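Prollholm Robotics Club

From the Club Wiki, an open reference on student robotics

The Prollholm Robotics Club is a student robotics club based at Prollholm, a technical secondary school. It is best known for its manipulation projects – small robot arm work, handing objects over, sorting, holding things still – and for entering the Drilta student challenge every year since it started going. Members call it "the arm club", mostly to tell it apart from the older line-follower group that meets down the hall.

Contents
History
Organization
The Drilta challenge
Helping Hand project
Equipment and methods
Reception
See also

History

Founded by Špela Pavlović, a physics teacher, as an after-school activity. First group had 8 students. No budget to speak of, one donated desktop computer, a box of servos. Early projects were wheeled. A maze robot, a robot that pushed cans, another one that was supposed to push cans and mostly spun in place.

The switch to arms came after a school visit to Zupan, a local machine shop, where students got to try a teach pendant for an afternoon. Pavlović later wrote in the school newsletter that the bus ride home was "the loudest planning meeting we ever had." Arm work began that August with a summer course and has been the main activity since.

The line-follower group split off around the same time. Relations are good. They share a soldering station and, occassionally, a grudge about the soldering station.

Organization

Membership is open to all grades. The current roster is 31 students, split into a mechanical team, a software team and a task team. The task team is the unusual one. It writes the scripts for what a person and the robot do together, picks the objects, and keeps the notebook. New members normaly start there.

Sebastián Fuentealba, a former member, came back as assistant coach and runs the software team. Pavlović still runs the club overall and signs off on any session with the arm powered. No powered sessions without one of the two in the room.

Meetings are after classes. Longer ones before a competition.

The Drilta challenge

Drilta is a regional contest for student teams working on everyday manipulation. Teams of up to 8, three rounds, tasks announced on the day for the last one. Scoring goes by completed steps, with points off for drops and for stopping the clock.

Results for Prollholm have been mixed:

First entry – out after round one. Gripper cable came unplugged.
Second entry – reached the final round, placed 3rd.
Third entry – reached the final round, unplaced. Lost time on a restart.

The third-place run is the one people remember. The task was holding a jar while a student unscrewed the lid, and the team had practiced almost exactly that.

Helping Hand project

The club's longest running project, and the subject of most of its written work. The idea is simple: the robot grips one part of an object and a person works on the other part. A lot of small jobs need a third hand – holding a handle, steadying a part, keeping something at a useful angle. The arm does the boring half.

Students work in pairs at the table, one with hands on the object and one at the keyboard. They swap after each set. The person at the keyboard calls out before any motion, the person at the table answers. Fuentealba introduced the call-and-answer rule and it is now used for everything, including moving furniture.

Objects are household stuff for the most part. Plastic parts, rods, lids, tool handles. Thin things are harder than they look because a small twist at the gripper turns into a big swing at the far end. Short grips, slow moves. The notebook has a full page on this, underlined twice.
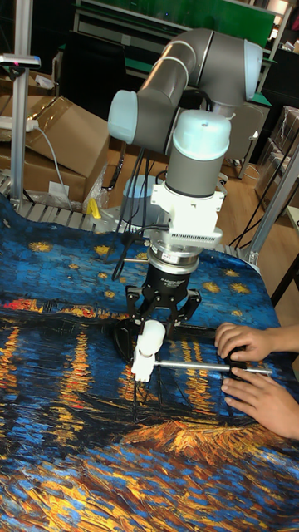

Grip force was the other early problem. Too little and the part rotates in the fingers, too much and softer plastics get marked. The software team ended up with a short table of settings by object, kept in a shared file named Barkico after the first student's hamster. The name stuck and is now used for the whole settings library.

A public demonstration was held at the school open day on 20th May. Visitors could take the human side of the task after a short briefing. The line was long enough that the closing talk got dropped.

Equipment and methods

The club works with a collaborative arm fitted with a black gripper with articulated fingers. The table is covered with a printed cloth, a Van Gogh-style night sky over water. Cloths get changed between sets so the software sees different backgrounds, and students have strong favorites.

Every set goes in the notebook: object, grip setting, who was at the table, what went wrong. Failed attempts are kept. Pavlović grades the notebook, not the robot.

Reception

The school paper has covered the club several times, once with the headline "Robot Holds Thing". Zupan still hosts a visit each year and has hired two former members as apprentices.

See also
Drilta challenge
Barkico (settings library)
Line-follower group, Prollholm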